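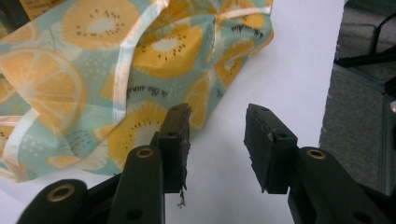
3. Collecting demonstrations by hand

Figure 1. View from the hand-held gripper with fingers open near crumpled printed cloth. Two fingers, foam- or rubber-faced pads, white tabletop.

3.1 Hand-held tool

All cloth demonstrations in this section were collected with the hand-held tool, no arm present. The person holds the gripper, does the task, the camera on the tool records. We call the tool Skuvuvia in the rest of the paper. The fingers are plastic linkages turning on brass bushings, same geometry as the fingers on the arm, so that what the camera sees in a demonstration is close to what it sees at run time (Fig. 1). Camera pose relative to the fingers is fixed with two screws and was checked at the start of each session.

The pads matter more than we expected. They are black blocks with a soft facing. On cloth the facing wears at the inner edge and starts to shed, and the pads in Fig. 1 show this: ragged edge and a few loose fibers hanging under the left one. We did not replace pads on a schedule. Reason is that the pads on the arm wear too, and a policy trained only on clean pads did worse when the arm's pads got old (Section 5.3). So worn pads stay in the data. Pads were changed only when the facing came away from the block.

3.2 Remote control baseline

For comparison the same tasks were demonstrated by remote control. The operator sits at the Prondano station and drives the arm with a leader device, watching two monitors. Same table, same cloths, same start procedure. Gripper opening is mapped linearly. No force feedback, which several operators complained about, mostly in the edge-finding task where you want to feel whether you have one layer or two.

CORRECTION TO EARLIER DRAFT: the leader device was run with the low-pass filter on for all operators, not only for Kiani.

3.3 Tasks

Three tasks. (a) Pick: grasp a crumpled cloth anywhere and lift it clear. (b) Edge: grasp by a hem or trim and lift. (c) Flatten: repeated grasp and drag until the cloth lies in one layer. Pick is easy for both methods and is included mainly as a check that the pipeline works. Edge is the hard one.

We chose printed cloths on purpose. Plain cloth gives the camera very little to hold on to, and early tests with plain white cotton on the white table were close to useless. The cloth in Fig. 1 has a repeated fruit print, kiwi and lemon slices on pale green, with some cursive text ("in the sun" is readable). It also has a shiny white trim strip, which reflects the room lights and which the network at first took for a hem wherever it showed up. Print repeats are a second problem. One kiwi slice looks much like the next, so a feature matcher will happily jump from one fold to another. We left both in. Homes have cloths like this.

Start states: the cloth is picked up at one point, held over the table, dropped. No arranging afterwards. If it falls off the table, drop again. Operators were asked not to look for "nice" drops and we beleive they mostly did not.

3.4 Operators

Demonstrations were given by Afshin Karimi, Bijan Kiani and Zohreh Khosravi. Karimi had used both setups before. Kiani had used remote control only. Khosravi had used neither. Each gave 100 demonstrations per task per method. Order of methods was swapped between tasks. Sessions were short, with a break whenever the operator asked for one, as the tool gets heavy in the wrist.

Shahzad Hayat wrote the recording software and did not demonstrate.

3.5 Instructions given

Kept to one page. Approach from above or from the near side. Open the fingers before the cloth enters the view of the pads. Close once, do not fidget. Lift slow. Keep the free hand out of view. If a grasp fails, open, back off, try again, and keep recording – failed first grasps are useful and were not cut.

The free hand rule was broken a lot in Flatten, people want to smooth the cloth with it. Those recordings were marked and repeated.

3.6 Cleaning

Recordings were dropped for one of the following: tracking lost, free hand in view during contact, button pressed late so the approach is missing. Tracking loss was the main one and happened almost only with the hand-held tool, when the camera came down very close to the table and saw just white surface and cloth. Keeping a bit of the surroundings in view helps. In Fig. 1 the table edge and the gray carpet past it are both visible, and views like that tracked well. Moving the working area nearer the table edge fixed most of it, we should have done this from the start.

Background was not masked. Carpet, bits of metal frame near the table, whatever was there – left in. Masking was tried in a side test and gave no gain on Edge and a small loss on Pick.

We use cookies to improve your reading experience. By continuing you accept our cookie policy. Accept / Manage settings

3.7 Observations during collection

Hand-held was faster for every operator and every task. The gap was smallest for Pick. For Edge, Khosravi said remote control felt like "picking up a towel with chopsticks through a window", and her remote demonstrations show long pauses above the cloth before closing. Policies trained on them learned the pauses as well. Trimming pauses helps some, see 5.2.

Hand-held demonstrations have a different fault. People rotate the wrist in ways the arm can't follow, particulary when going after a hem which faces away from them. We run every trajectory through the Rezaei reachability check and reject what the arm can not do. After the first 7 sessions we put the check live, with a beep, and operators adapted quickly.

One more thing on contact. With the tool in the hand you feel the table through the fingers, and all three operators used that, pressing the tips down lightly and sliding in under a fold. With remote control they stayed higher and pinched the top of the fold. The two styles give different grasps on the same cloth and mixing them in one training set made Edge worse than either one alone. We have no good fix. Shahab Mohammadi suggests labeling the style and conditioning on it; not tested here.

Data and tool drawings will be hosted by Somanier after review.

Last updated: 1 September 2022
Shares 7 | Comments 2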